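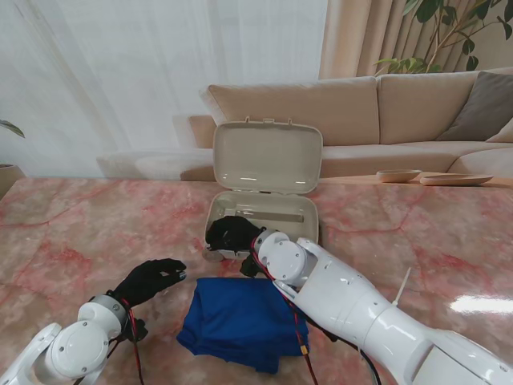 Thu Bùi would like it known that she has bought a full pass to the Allau film festival every year it has existed, and that until last month she had understood the word "full" to refer to the pass. She now understands it refers to the cinema.

The festival confirmed this week that passholders will have to reserve a seat for each screening they want to attend when it returns in November. Until now a pass got you in if you turned up, stood in the line outside the Gallach, and kept your elbows in a reasonable position. From this year the same pass entitles you to go online at nine in the morning, the day before, and ask.

The arithmetic behind the change is easy to follow. The Gallach, the larger of the two venues, has 400 seats. The festival sold 600 passes last year, and would like to do so again. In most years this has not mattered much, as a good part of the audience could be relied on to oversleep, or to get no further than the bar at Huỳnh, or to look at the running time of the Sunday-afternoon-sort-of-thing in the main slot and decide against it. Last year, however, the opening film was a comedy, and people came.

Those who were there still speak of it. The line went down the steps, past the chemist and round into the bus station, where it became tangled up with a line for the bus. A fair number of passholders were turned away at the door in the rain. At least one couple hoping to get home are said to have found themselves in row F, and to have enjoyed it.

So there will be reservations. According to the notice on the festival's website, each passholder may hold 4 bookings at a time. A booking is released when the film starts, at which point you may make another one, provided you are willing to do so on your phone in a dark cinema, where the use of phones is forbidden. The notice deals with this by asking people to use their discretion.

Bookings not claimed ten minutes before the start go to a standby line. The standby line will form on the steps, past the chemist and round into the bus station.

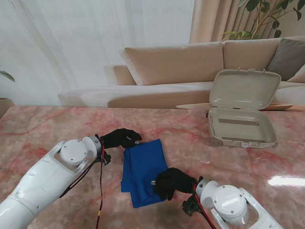 The programme itself runs to 52 titles, up slightly on last year, and has been divided into strands whose names do not give a great deal away. "Thresholds" contains most of the features. "Other Thresholds" contains the rest. The shorts have been grouped under "Weather", although on the evidence of the printed summaries only one of them has any in it. There is a retrospective of railway documentaries, always the best attended part of the festival and the part its brochure mentions last.

The late screenings move to the Niva, on the far side of the river. The Niva was a roller rink and then a carpet showroom, and is described in the programme as intimate. It has a good screen and new speakers. It also has the carpet showroom's heating, which has two settings, and regulars advise dressing for both. Anyone with a nine o'clock film at the Gallach and a half past ten at the Niva will have to walk briskly, as the last bus over the bridge goes at ten past. The festival says it has raised this with the bus company. The bus company says it has a timetable.

Passholders were told of the reservation scheme by email, under the subject line "Exciting news about your seat". Replies were invited and have been received. A good many of them make the point that there was no news about anyone's seat in it, exciting or otherwise, and several ask what precisely they are now paying for, given that the price of the pass has gone up too. The festival's answer is that the pass continues to offer the best value for anyone planning to see a large number of films. It does not say how one would go about seeing them.

Bùi, who lives far enough out to be on the wrong end of most broadband, has tried the trial version of the booking page. It asked her to create an account, then told her that she already had one, then asked for the password she had chosen for it. She had chosen none. The account appears to date from a survey about the toilets. By the time a new password had arrived she had been placed in an online waiting room, with a small drawing of a snail to show how she was getting on. The snail did move, she says. She would not want to be unfair to the snail.

There is a paper alternative. Those who cannot book online may do so in person at the Gallach box office, from nine until noon, where a number of seats will be kept back for the purpose. The festival has declined to say how many, on the grounds that it might encourage people to come and get them.

Not everyone minds. Some passholders have pointed out that the old way rewarded whoever had the most free time and the thickest coat, and that it was hard on anyone who could not stand for an hour, or who had a job. For them, knowing the day before whether they have a seat is a plain improvement. The wheelchair spaces at the Gallach, which used to be handed out at the door by whoever happened to be on the door, can now be booked properly and further ahead than the rest, a change that people have been requesting for years and that has been tucked away at the bottom of page three of the notice. It should have been at the top.

Others are going to miss the line. It was where you found out what was any good. The brochure calls every film "luminous", and a person who had been standing behind somebody with strong views for forty minutes knew a great deal more than that by the time the doors opened. Friendships were made in it, and at least one marriage is supposed to have been. The owner of Huỳnh, across the road, used to come out with a tray of coffees when it got long, and is understood to be considering her position with regard to the tray.

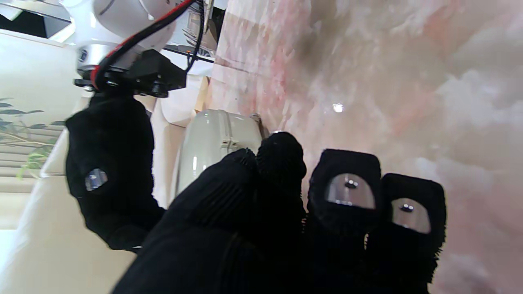 What happens to people who book and then fail to appear is covered in a separate section, headed "Being fair to each other". A first missed booking brings a friendly reminder. A second brings a reminder that is not described. After a third, the pass is suspended for a day, and the holder must apply to have it switched back on, giving a reason. Illness is accepted as a reason. So is travel disruption. Having gone to the wrong cinema is accepted once.

Leaving early is still allowed. This was in doubt for a while, after a draft of the rules proposed scanning passes on the way out as well as the way in, and somebody worked out what would happen at the end of the three-hour film if everyone had to be scanned before they could reach the toilets. The proposal has been dropped. So, without comment, has one of the three-hour films.

Single tickets are unaffected and can be bought as before, from the website or at either door. It is here that the sharper passholders have spotted a difficulty. A single ticket guarantees its owner a seat at a particular film. A pass, at several times the price, allows its owner to hope for one. Asked about this, the festival said the two products were aimed at different audiences. It may well be right. One of them will be sitting down.

Gallach regulars should also note that the balcony will be open again after two years of repairs, though only its front rows, and only for films with no subtitles, as the new safety rail runs directly across the bottom of the screen when seen from up there. There are three films in the programme without subtitles. One is silent.

Passes go on sale at nine in the morning on the festival website and at the box office, and the full timetable follows a week later, so that anyone wishing to know what clashes with what will have to buy first and find out afterwards. Refunds can be had up to the day the timetable is published.

Bùi has already decided. She will be getting the pass again, and has put her name down for a reminder. She wants the railway documentaries, all of them, and she has written out her first four bookings on the back of the email. Her fifth is a Norwegian film about a lighthouse, at the Niva, late, and she intends to book it from the dark in the last row of the Gallach with her coat over her head.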